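Ticket: Graph tool draws a line through x = 2 where the function has no value
Product: Presley Grapher, classroom edition
Reported by: Ritavitz tutoring center, math desk
Opened: July 12, 2021
Status: Resolved (workaround and setting change)

Problem as reported

Students enter f(x) = (x^2 - 4)/(x - 2) and the grapher draws an unbroken straight line. When they tap the line at x = 2, the readout says y = 4. Our worksheet says the function is undefined there and the graph should have a hole. Several students marked the worksheet as wrong and went with the screen.

The same thing does not happen with g(x) = 1/(x - 2). That one shows a gap at x = 2 and the readout says "undefined," as we would expect.

Steps to reproduce

1. Open a blank graph with the default window.
2. Enter (x^2 - 4)/(x - 2).
3. Tap the line at x = 2.
4. Readout gives y = 4.

First reply from support

Please check whether "Simplify before plotting" is turned on under Graph settings. With this option on, the program factors the top as (x - 2)(x + 2), cancels the common factor, and plots x + 2. The line x + 2 has the value 4 at x = 2, so that is what the readout gives.

The cancelling is correct everywhere except at x = 2. At that point the original expression is 0/0, and the cancelled version hides it.

Reply from Ritavitz

The setting was on. We turned it off and the readout at x = 2 now says "undefined." The line on the screen still looks solid, though. There is no open circle.

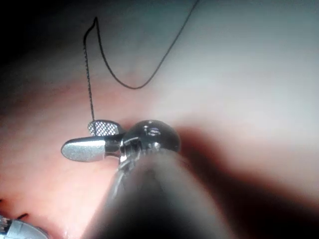

Metal jaws and wrist joint of a surgical instrument.

Second reply from support

The solid line is a separate matter. The grapher samples the function at a fixed number of x values across the window and joins the neighboring points. The default is 100 points. If none of them lands exactly on x = 2, the program never meets the undefined value, and it joins the point on the left to the point on the right. For 1/(x - 2) the values jump from large negative to large positive, and the program treats a jump like that as a break. A hole has no jump on either side of it.

To show the open circle, go to Graph settings, then Marks, and turn on "Check zeros of denominator." The program will solve x - 2 = 0 on its own and test the original expression at the result.

Things tried that did not help

- Zooming in on x = 2. The line still looks solid at every zoom level.
- Raising the sample count from 100. More points, same line.
- Moving the file to the Cesia viewer. It keeps the graph settings saved in the file, so nothing changed.

Result

With simplifying off and the denominator check on, the open circle shows at (2, 4). Tested again with (x^2 - 225)/(x - 15), which gives a hole at (15, 30) as it should.

Left open

The denominator check does not cover square roots or logs. For sqrt(x - 2) the graph starts at x = 2 correctly, but a short piece next to the endpoint can be missing for the same sampling reason. Logged as a separate request under the Xie plotting module. Until then, set the left edge of the window to exactly 2 – the first sample then falls on the endpoint.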